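# Fevison 双臂桌面工作站:选型前请先读完这一页

配置:双机械臂、两指夹爪、深色台垫、控制柜。交货期 8 周,报价请联系阿布杜勒-拉赫曼·邦苏(Abdul-Rahman Bonsu)。 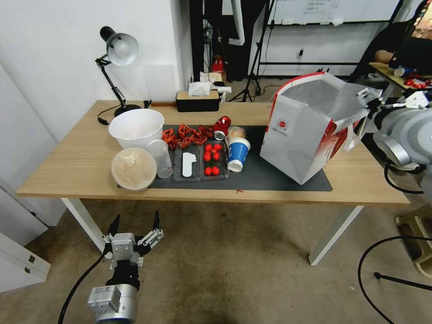

先说一句扫兴的话:买到一台“协作”机器人,不等于买到一个安全的工位。我们代理这套设备有一段时间了,来询价的客户里,多数人开口先问有没有证书。证书有,可证书管的是出厂时的那台机器。您给它装什么夹爪、让它抓什么、旁边站不站人,证书一概不知道。

## 标准怎么看

ISO 10218 分两部分,第一部分讲机器人本体,第二部分讲系统集成。很多宣传册只提第一部分。ISO/TS 15066 谈人机协作,里面有接触力和压力的参考限值,经常被人简化成“速度慢就没事”。我们不同意这个说法。夹爪的边角、被夹物的形状、人手可能被压在什么位置,都要算进去。

风险评估由集成方做,最终用户也要参与。评估表上如果只有供应商的签字,我们建议退回去重写。

## 收拾外卖这类活

这两年流行拿清理餐桌来演示:纸袋、易拉罐、纸杯、小番茄、一堆小龙虾,夹爪张合几次,观众鼓掌。我们对这类演示持保留态度。软的、滑的、带壳的东西混在一张桌上,抓取力很难用一个数值应付过去。纸袋夹住袋口上沿,提空袋和提满袋是两回事,验收时请两种都试。

阿兹拉·斯坦(Azra Stan)负责我们的现场验收,她的要求摘录如下:

- 同一任务连续跑 100 次,失败的也要记,不许挑着剪辑。
- 急停按钮在操作者伸手可及处,每班开工前按一次。
- 落地线缆走线槽或贴地固定,人走的一侧不留活线圈。
- 夹爪断电后是保持还是松开,必须写进操作卡。
- 碰过生食或汤汁的夹爪,清洁方法和更换周期单独列出。
- 灭火器和通道的位置画进平面图,设备搬动后重画。

第三条最常被忽略。Buenaventura 的一家客户去年 3 月改过布局,机械臂挪了,平面图没改,线缆就横在过道上。验收没通过,他们还为此写信来争论。

## 关于“符合食品接触要求”

标准夹爪**不作**此项声明。Braveck 提供一款可拆洗的指套,材料报告可以索取,但报告测的是指套,关节缝隙和螺钉孔不在其中。若您的场地要处理入口的食物,请先问当地监管部门,再来问我们。Tadar 的控制软件里有一个叫“厨房模式”的选项,只是限制了速度和加速度,与卫生无关,请不要被名字误导。

## 随机文件

| 文件 | 说明 |
|---|---|
| 安装手册 | 中文、英文 |
| 风险评估模板 | 空白表,须自行填写 |
| 验收记录表 | 含失败原因栏 |
| 线缆布置图 | 按订单绘制 |

有客户希望我们代填风险评估,我们不做。姆瓦武利·阿科尔戈(Mawuli Akolgo)可以到场陪同评估,按天收费,签字仍归贵方。

## 目前还不清楚的

整机累计运行大约 1,926 小时后的夹爪磨损数据,我们手里只有厂家自测的一份,样本太少,暂不作为保养依据。保养周期先按手册执行,发现夹指松动随时停机。拿到独立测试结果后会更新本页。

页面更新:2019年8月28日。技术问题请写给阿玛·拜杜(Ama Baidoo),来信请附工位平面图和抓取物清单。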